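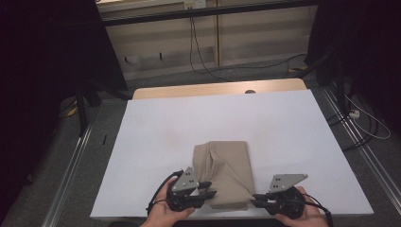

Clavero Folding Board, White: Review

Reviewed by Lilla Nyitrai, 11 May 2025

The Clavero is a flat board that lies across an existing table and gives a uniform surface for folding small textiles. It has no frame, legs or clamps. Mine cost 95 and came from Csonka, wrapped in paper, with one corner slightly dented.

Surface

The face is white, smooth and matte. Overhead light does not glare on it, and a beige cloth stands out well enough to line up the edges by eye. Creases are easier to find than on pale wood grain. The finish does pick up faint smudges. Most come off with a damp rag; pencil takes longer.

Size and fit

The board covers most of my table and leaves a strip of wood along the far edge. I would measure first - the larger size overhangs anything narrow, and an overhanging board tips when leaned on. It is heavy enough to stay put during ordinary folding. On a varnished top it crept a little, and two strips of shelf liner fixed that.

Folding

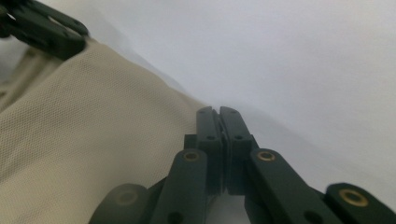

Flat cotton squares are no trouble. Open weaves and mesh shift more, and on a surface this smooth they need holding at one edge while the other is brought over. The older Rukthorpe board has more grip but snags loose threads. I folded 200 cloths on the Clavero and had no snags.

Maricel Quiambao tested the 164 version for her shop and reports the same smudging. She went back to bare wood for wool.

Rating: good for cotton and linen, fair for mesh. Replacement corner caps are sold separately.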